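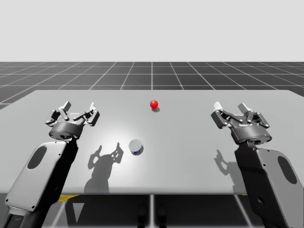 최종 수정: 5월

시인 기념일에 올릴 공식 메시지 작성 방법

인쇄하기 | 이메일로 보내기

댄브리지시 공식 계정으로 시인이나 사상가의 기념일 메시지를 올리는 담당자를 위한 안내입니다. 시장 명의로 나가는 글도 같은 순서로 작성합니다.

1. 기념일 확인
같은 인물이라도 탄생일과 추모일을 따로 지키는 경우가 있습니다. 음력을 쓰는 단체도 있으니 올해 날짜를 주관 단체의 공지에서 확인하고, 행사 명칭도 공지에 적힌 그대로 옮깁니다. 생몰 연대가 분명하지 않은 옛 시인은 "2000년 넘게 읽혀 온"처럼 학계에서 통용되는 범위 안에서만 적습니다.

2. 구절 고르기
인용은 2행을 넘기지 않습니다. 긴 시의 일부를 가져올 때는 앞뒤 연까지 읽고 뜻이 달라지지 않는지 봅니다. 특정 정당이나 현안을 떠올리게 하는 구절은 선거 기간에 쓰지 않습니다.
인터넷에 떠도는 명언 모음은 출처로 쓸 수 없습니다. 시립도서관에 있는 플리도 시선집 2015년판을 기준으로 하고, 여기에 없는 작품은 제네 문고에서 찾습니다. 작품 번호와 쪽수를 메모해 두면 나중에 문의가 들어와도 바로 답할 수 있습니다.

3. 번역문 확인
번역된 시를 인용하면 번역자 이름을 반드시 넣습니다. 번역자의 저작권이 남아 있으면 출판사에 먼저 문의합니다. 담당자가 직접 옮긴 문장은 원어를 아는 사람에게 검토를 받은 뒤 사용합니다. 검토자는 문화과 그리어 매클리시에게 요청하면 연결해 줍니다.
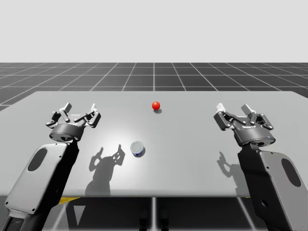 4. 본문 쓰기
첫 문장에 기념일과 인물의 이름을 넣습니다. 다음 문장에서 그 인물의 작품이 다루는 주제를 말하고 인용구를 붙입니다. "위대한", "불멸의" 같은 수식어는 한 번이면 충분합니다. 시장이 기념비나 생가를 방문한 적이 있으면 방문 시기를 밝히고 한 문장으로 언급해도 됩니다. 시정 홍보 내용은 같은 글에 넣지 않습니다.

예문:
"오늘은 시인 디르너를 기리는 날입니다. 이웃과 노동을 노래한 그의 시를 시민 여러분과 함께 다시 읽습니다."

5. 영상이나 음성 첨부
예전에 찍은 영상을 다시 쓸 때는 본문에 촬영 연도를 적습니다. 낭송이 들어가면 자막을 달고, 자막의 시구가 본문 인용과 같은 판본인지 대조합니다. 행갈이도 맞춥니다.

6. 결재와 게시
초안은 게시 2일 전까지 공보실 크레이그 레니에게 보냅니다. 수정 의견이 인용구에 관한 것이면 2번 항목으로 돌아가 원문을 다시 확인합니다. 게시 시각은 오전 9시이며, 기념식이 따로 열리면 개회 시각에 맞춥니다.
게시 후 오탈자가 발견되면 글을 지우지 말고 댓글로 정정합니다. 시인의 이름을 잘못 쓴 경우에만 삭제하고 다시 올립니다.

인쇄하기 | 이메일로 보내기

분류: 공보 실무 > 기념일·문화

관련 글
- 외국 인명 한글 표기 확인하는 법
- 기념식 축사 초안 작성 순서
- 공식 계정 댓글 정정 기준
- 시비 제막식 초청장 문안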